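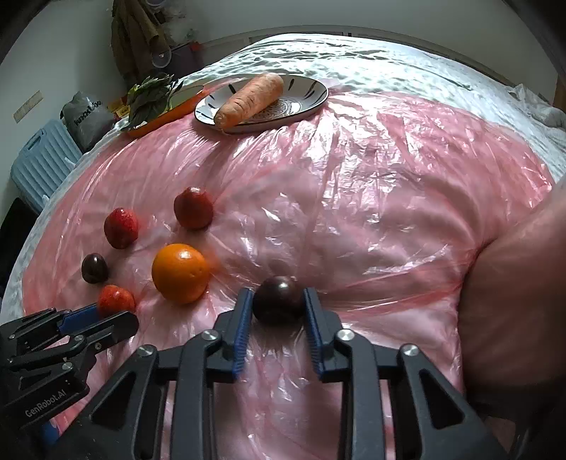 Handgeführte Greifer: Warum rutscht die gelernte Policy bei runden Objekten ab?

Start | Fragen | Themen | Unbeantwortet | Anmelden

Kategorie: Robotik › Imitationslernen › Datenaufnahme

Fiadzo
Ich nehme Demonstrationen mit zwei handgeführten Parallelgreifern auf, Kamera jeweils am Greifer. Aufgabe: Obst einzeln greifen und umlegen. Bisher habe ich 177 Episoden, trainiert wurde eine Diffusion Policy mit 16 Aktionsschritten pro Vorhersage. Beim Orangefarbenen und bei Äpfeln klappt der Griff meistens. Bei Pflaumen schließt der Roboterarm zu früh, die Backen treffen nur die obere Hälfte und die Frucht springt weg. Liegt das an der Datenmenge oder an der Unterlage? Ich arbeite auf glänzender rosa Folie.

Nonano
Mehr Daten aufnehmen. Unter 300 Episoden würde ich gar nicht auswerten.

Tromero
Die Menge allein wird es nicht sein. Ich hatte den gleichen Fehler und habe zwei Ursachen gefunden.

Erstens die Latenz. Wenn Bild und Greiferweite nicht auf dieselbe Zeit bezogen sind, lernt das Modell das Schließen zu früh. Bei einer großen Frucht fällt das kaum auf, bei einer kleinen schon. Den Versatz pro Greifer messen, nicht einmal für beide.

Zweitens die Startlagen. Bei mir lag das Obst immer in derselben Reihenfolge, und die Policy hat sich die Stelle gemerkt. Seitdem lege ich vor jeder Episode um und beginne mit offenen Backen und etwas Abstand. 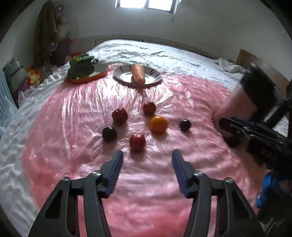 Greifer offen vor der Gruppe, zwei Pflaumen zwischen Äpfeln und Zitrusfrucht.

Die Folie würde ich lassen. Reflexe stören vor allem dann, wenn die Kamerapose aus dem Bild geschätzt wird, also dort die verlorenen Abschnitte prüfen und aussortieren. Nach dem Korrigieren der Latenz habe ich 30 Episoden nur mit Pflaumen ergänzt und neu trainiert. Danach saß der Griff bei mir tiefer. Mit zwei Früchten direkt nebeneinander habe ich weiterhin Probleme.

Fiadzo
Versatz gemessen, der linke Greifer hängt tatsächlich hinterher. Ich trainiere neu und melde mich.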